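4.2 Grasp arbitration between the two arms

The planner described in Section 3 gives each arm its own list of candidate grasps. In our first version the two lists were independent, and the arms often chose points on the same garment. With stiff objects this is only a waste of time. With clothing it is worse, as one arm pulls the fabric while the other is still closing on it, and the second grasp is then computed for a shape that does not exist any more.

We therefore added a small arbitration layer, which we call Gurport. It receives the candidates from both arms together with the segmentation mask of the tabletop and of the bin. A pair of candidates is accepted only if the two points belong to different segments and the planned wrist paths keep the minimum clearance. If no pair is accepted, one arm waits and the other works alone. The arm with the higher grasp score has priority – we tried to alternate the priority, but the result was not better.

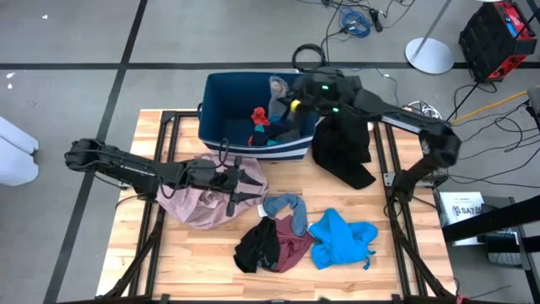 Figure 3. Bimanual clothes handling with arbitration enabled. The left gripper is at the pink garment in front of the bin, while the right gripper holds a black garment at the right front corner of the bin.

The difficult case is dark fabric against dark fabric. The bin is navy blue and several of the garments are black, so the border between a garment and the bin wall is weak in the colour image. When the segmentation joins them into one segment, Gurport rejects all the pairs near this border, and the right arm can stay idle although a good grasp is available. To reduce this effect, we pass the depth edges as a second input and split a segment where the depth changes quickly along its outline.

A further problem appears when a garment is held over the rim. The hanging part covers other clothing and changes the mask at each step. We freeze the mask under the held garment until the gripper opens, and the layer ignores new candidates inside this area. The freeze is simple to implement, but it must be released also after a failed grasp – otherwise the area remains blocked for the rest of the trial.

We evaluated the layer on 397 recorded grasp decisions, which were labelled by hand by Tharushi Wijesinghe and Umut Uçar. Decisions on which the two labels differed were discussed with a third author, Aksel Damgaard.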